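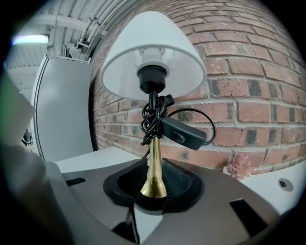
Had the Urnport trail camera out since October, strapped to a fence post at the bottom of our field where the badgers come through. Bought it after the old Hokeler packed up. £119 from Celtgate, delivery took 4 days.

Good bits first. Night shots are sharp, far better than the Hokeler ever managed. Badgers, two foxes, a muntjac that keeps having a go at the hedge. Trigger is quick enough for an owl, once.

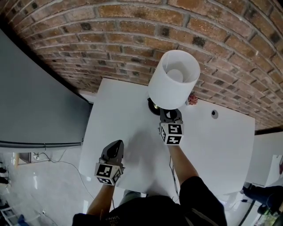

White drum shade, black cord

Now the moans. Sensitivity. On high it fires at every bit of bramble, I came back to 681 clips and nearly all of them grass. Medium is fine but you have to go three menus deep to find it and the buttons are tiny. Hopeless in gloves.

Strap is rubbish. Slipped down the post in the first rain so I got a week of nettles. Swapped it for a Rampersad one, no trouble after that.

Battery life ok. Box says 2,000 photos a set, no chance if your shooting video. Rechargeables went flat quicker in the cold, get decent lithiums. 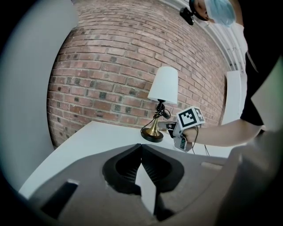 Table lamp by the brick wall

Also the clock resets whenever you change batteries. Easy to forget, then all your times are wrong and you cant tell dusk from dawn visits.

Would I buy again, yes, at that price. If you want it for deer on a big open ride look elsewhere, range is poor past the hedge. For a garden or a sett its plenty. Four stars.

Recent reviews
Hokeler hedgehog box, one winter on
Celtgate bat detector
Rampersad post strap
Squirrel-proof feeders compared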